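# How to care for a maple play board and its shape blocks

I use a large maple board for the block table in our children's room in Edstead. The wood is light and soft in color, so every mark is easy to notice. With a small routine each Wednesday it stays nice for a long time.

You need:

- a cotton cloth and a bowl of warm water
- mild dish soap, a few drops only
- sandpaper, grit 300
- food-safe mineral oil

## Cleaning the board

1. Take all the blocks away and brush the crumbs from the seams between the planks.
2. Wet the cloth, squeeze it very well, and wipe along the grain. Please do not pour water on the wood.
3. If you feel a rough place, sand it gently by hand, also along the grain.
4. Let the board dry for 14 hours, standing on its side with air on both faces.
5. Rub in a thin coat of oil. After 5 minutes wipe off what the wood did not drink.

## Washing the blocks

Plastic blocks can go in the soapy water. Dry each face with a towel, or drops will leave rings on the maple.

## Setting up again

1. Lay the board flat on the pegboard table and press the corners. It must not rock.
2. Put the blocks back with space between them, colors mixed, so that small hands can pick up one shape without pushing another. 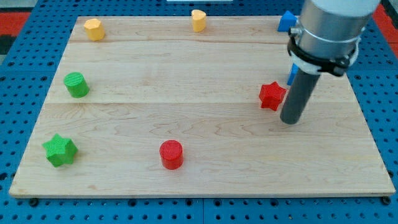
3. Check once more for oil with a dry finger. If the finger shines, wipe the board again before the children come.

Esi Ankrah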